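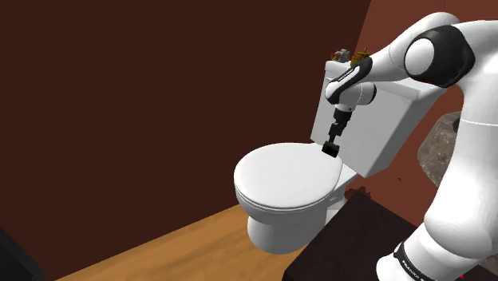

Arm over the toilet, gripper at the back of the lid.

September, 7 a.m.

Slept badly, so the warm-up was short. Did 19 minutes on the rower before my hip started grumbling, then 2 sets of squats with almost no weight. Nighat says I rush the first set and she's right, ugh. Resting pulse was 70, which I'll take!

Skipped the evening walk again — too much sitting at Dilport this month. Veronica wants to swap Horkley for the pool, and I'm in if she drives. Need to buy goggles. Stretch hip before bed.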